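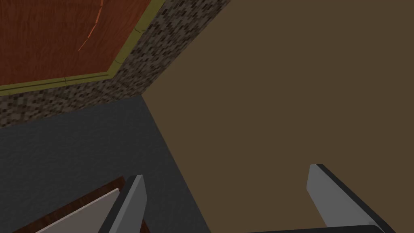

Wadcombe Joinery Works: open day

Wadcombe opens its joinery works to the public one day a year, and this year it picked Thursday, November 13, 2025, when most of the public was at work. I had the day off and a bus pass, so I went.

The tour began 13 minutes late while Azra Petek, our guide, looked for the key to the timber store. She has been at Wadcombe for 26 years and speaks of oak the way other people speak of a difficult brother-in-law. Oak moves. Oak sulks. Oak will wait until you have paid for the carpet and then it will split.

In the veneer room we were handed two samples and asked which was solid wood. I chose firmly and was wrong. A man from Langlois chose the other one and was also wrong, both being veneer, and we avoided each other for the rest of the morning.

Lunch was £6 and came in a paper bag. I'd advise bringing your own.

The afternoon belonged to Jairo Betancur, who cuts edging strips and mitres them by eye. He let us each have a go. Mine met at the corner in the sense that two people meet at a party. Jairo looked at it for some time and asked whether I had come far.

The shop sells offcuts by weight, bread boards by some other system I couldn't follow, and a wax that Azra swears by and Jairo won't have in the building. I bought the wax.

Getting there: bus 123 from Elis stops at the gate, though the driver may need reminding. Parking is free and mostly puddle. The next open day is in March, with booking through the office. Wear shoes you don't like.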